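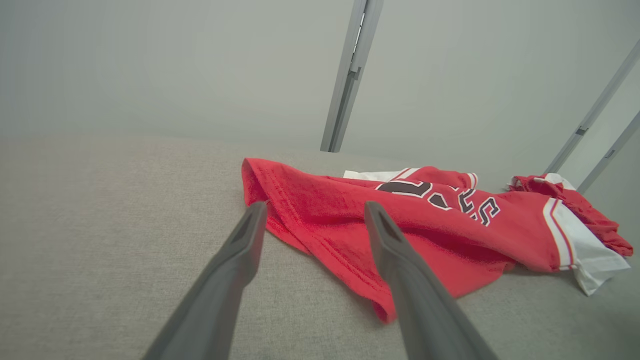 *Diapo 1 - un maillot de basket rouge, froissé, sur une table grise.*

Laisser la diapo le temps que les gens s'assoient. Pas de bonjour trop long, on a pris du retard sur la session d'avant.

Titre : **« Le maillot éternel » - ce que valent les promesses de durabilité dans le textile sportif**

28 janvier 2023, version courte (23 minutes, questions comprises)

## Entrée en matière

Demander à la salle : qui a déjà renvoyé un vêtement sous garantie ? Attendre. Ne pas meubler. D'habitude il y a deux mains, parfois trois.

Puis : qui a déjà acheté un vêtement parce qu'il était garanti ? Là, c'est autre chose.

Je ne suis pas contre la garantie longue. Je demande ce qu'elle couvre. Chez Endo, le mot « durable » figure sur l'étiquette cartonnée, sur le sac et sur la page d'accueil. Dans les conditions générales, il n'apparaît pas. Lire à voix haute la clause sur « l'usure normale », lentement. Elle exclut le boulochage, la décoloration, la déformation du col et les numéros qui se décollent. Je veux bien, mais alors il reste les coutures.

## Le test de lavage

Rappeler le principe pour ceux qui ne viennent pas du métier : on lave, on sèche, on regarde, on recommence. Tout se joue dans le programme choisi.

- Gireo annonce une tenue des couleurs « éprouvée ». Cycle à froid, sans essorage, séchage à plat à l'ombre. Qui lave un maillot de club comme ça ?
- Trarnitz publie ses résultats, c'est à leur honneur. Sauf que l'échantillon compte 7 pièces, toutes de la même couleur (blanc).
- Lapiņa ne publie rien et dit que les clients reviennent. Les miens aussi reviennent, souvent pour se plaindre.

Si quelqu'un objecte que le protocole maison vaut mieux que rien : oui, un peu. Un mauvais test donne quand même un chiffre, et le chiffre finit dans la brochure.

Parler du rouge ici. Sur polyester, les rouges sont pénibles, ils migrent sur les empiècements clairs quand le linge reste en boule dans le sac de sport. Tous les intendants de club le savent. Aucune des quatre marques ne teste le sac fermé, à ma connaissance - le dire avec cette réserve, je n'ai pas tout lu.

## L'argument environnemental

Passage délicat, ne pas improviser.

On nous dit : un maillot qui dure deux fois plus longtemps, c'est deux fois moins de maillots. Or un club change de sponsor à peu près tous les 4 ans, et les maillots partent avec le logo. Jae-hoon Shin a fait le tour des placards de sa ligue en juillet et il a trouvé des jeux complets en parfait état, simplement périmés. La fibre n'y est pour rien.

Je cite Jae-hoon de mémoire : « On a résolu le problème que les clubs n'avaient pas. » Vérifier avec lui s'il accepte que la phrase circule. Sinon, paraphraser.

Ne pas se lancer sur le recyclage du polyester, ça prend dix minutes et la salle se divise. Si on me pousse : demander quelle part des maillots collectés redevient vraiment du maillot, et attendre la réponse.

## Ce que je demanderais à un fournisseur

1. Le programme de lavage exact, température et essorage compris.
2. Le nombre de pièces testées, et les couleurs.
3. Ce qui arrive au flocage. Presque toujours absent du rapport.
4. Un retour de garantie récent, anonymisé. Regarder la tête du commercial.

Le point 3 est celui sur lequel insister. Un numéro qui part à moitié, et le maillot ne sert plus en match.

## Questions probables

*« Vous préférez quelle marque ? »* - Aucune, et je ne réponds pas plus que ça.

*« Le coton alors ? »* - Non. Trempé, c'est lourd, et ça sèche mal.

*« Les normes ne suffisent pas ? »* - Elles fixent une méthode. Le seuil acceptable, c'est l'acheteur qui le négocie, quand il y pense.

Garder la diapo des contacts pour la fin et couper le micro avant de ranger.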